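I finally moved my little recipe app off Mockus this month, and I'm writing it all down while I can still remember what I did. If you've read this blog for a while you'll know I've been threatening to do it since December. Well, it's done!

For anyone new: Utwood is the thing I built so that I could type "leeks, half a tin of chickpeas" and get back something to cook. It started as one enormous file and grew. At the last count it had 44 components, and all of them were leaning on Mockus for buttons, dialogs, date pickers, the lot. That was fine for a long time. Then the updates slowed down, and then the dropdown broke on my phone, and I spent a whole evening fixing it with a style override I'm still embarrassed by.

So, Fluketti. It's a smaller library and it does a lot less, and I was a bit snobby about that to begin with (no data grid! how would I cope!). Then I looked at how I was using the Mockus grid and it was a table with sorting on one column. I wrote my own in a lunch hour.

The good bits first. Theming is lovely. You set your colours in one place and everything picks them up, including the focus rings, which I used to have to chase round by hand. The forms are much nicer as well. Validation messages turn up next to the field they belong to and the screen reader reads them out in the right order. I had 29 open issues on my own list before I started and 16 of them closed themselves just from swapping the form controls over.

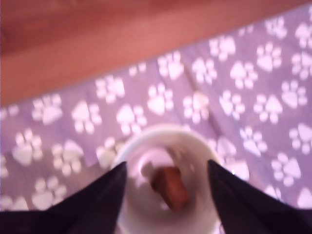 Paw prints on purple, with a bit of wood along the top.

Now the moaning. The dialogs work completely differently. In Mockus you'd call a function and wait for an answer, and in Fluketti the dialog lives in your markup and you flip it open and shut yourself. I can see why they've done it, and I've even come round to it, but I had confirmation boxes all over the place and every single one needed rewriting. Two of them I deleted. Do you really need to be asked whether you want to leave the shopping list?

Icons were the other headache. Fluketti doesn't ship any, so I pulled in Imance, which has loads and lets you import them one at a time. Great, except the names are nothing like the Mockus ones. "Bin" is "discard", "pencil" is "amend", and I still haven't found a decent whisk. I ended up with a scruffy little mapping file so I could swap them without touching every page, and I'd do that on day one if I were starting again.

Size-wise I'm pleased. The first page load dropped by 200 kilobytes, and on my old tablet in the kitchen you can feel it. The search box is ready to type in pretty much as soon as the page shows up.

Still to do: the print view is a mess (the margins have gone very odd), dark mode needs another go, and the tests for the meal planner are all switched off at the moment, which I know, I know. I'll put the mapping file up with the next post in case it saves somebody an afternoon. And if you've found a whisk in Imance, please leave a comment and tell me what it's called!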